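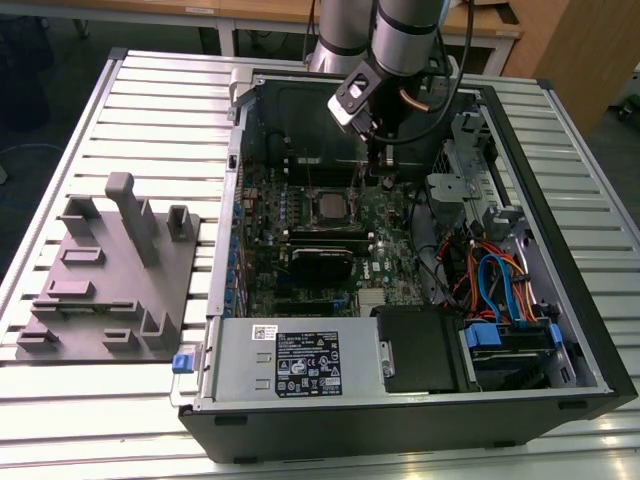 Desktop computer tower with its side panel removed.

The Costigan Mysteries is a series of 84 short novels for girls, published by the Delow Press of Merkville. The books follow a teenage surveyor's daughter who solves thefts, frauds and missing-person cases in the river town of Skivau. The last volume appeared in 2000.

Format

Most volumes run to 20 or more short chapters and can be read on their own. A case opens in the first chapter, is complicated by a false lead near the middle, and closes with a written statement by the guilty party. The statement is set in a smaller typeface in all hardcover printings. Characters do not age, and events from one book are seldom mentioned in another. The exception is a group of 2 linked novels, The Lock Keeper's Ledger and The Second Ledger, which share one plot and were later sold in a single binding.

Authorship

The books carry no author's name on the cover. Title pages read "from the Costigan files." Delow assigned each volume to a contract writer, who worked from an outline and was paid a flat fee with no share of sales. Differences in style between volumes are clear, above all in dialogue. Early books use long speeches and little description; later ones reverse this.

Main character

The heroine is known only by her surname, Costigan. She keeps a field notebook, draws maps to scale and is able to read property deeds. Her father's trade gives her access to land records, and many of the plots depend on boundary disputes. In the early volumes she hands her findings to the county sheriff, who makes the arrest. From the middle of the series on, she presents the evidence herself at a public hearing.

Reception

School librarians in the Merkville area at first declined to stock the series on the grounds that it was formulaic. Public libraries did buy it, usually in the reinforced library binding. Later studies of girls' reading have treated the books as an early source of heroines with technical skills. Critics have noted that adult women in Skivau are mostly shown as clerks, landladies or witnesses, and that the heroine has few female friends of her own age.

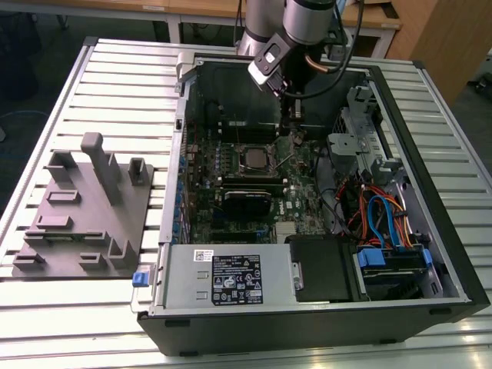

In what order should the Costigan Mysteries be read?
Any order will do for most of the series. The two Ledger novels should be read in sequence, as the second begins on the night the first ends.

Collecting

First printings have a green cloth spine and a map of Skivau on the endpapers. The map was dropped from later printings to save cost. The final volume had a print run of 400 copies and is the hardest to find in good condition.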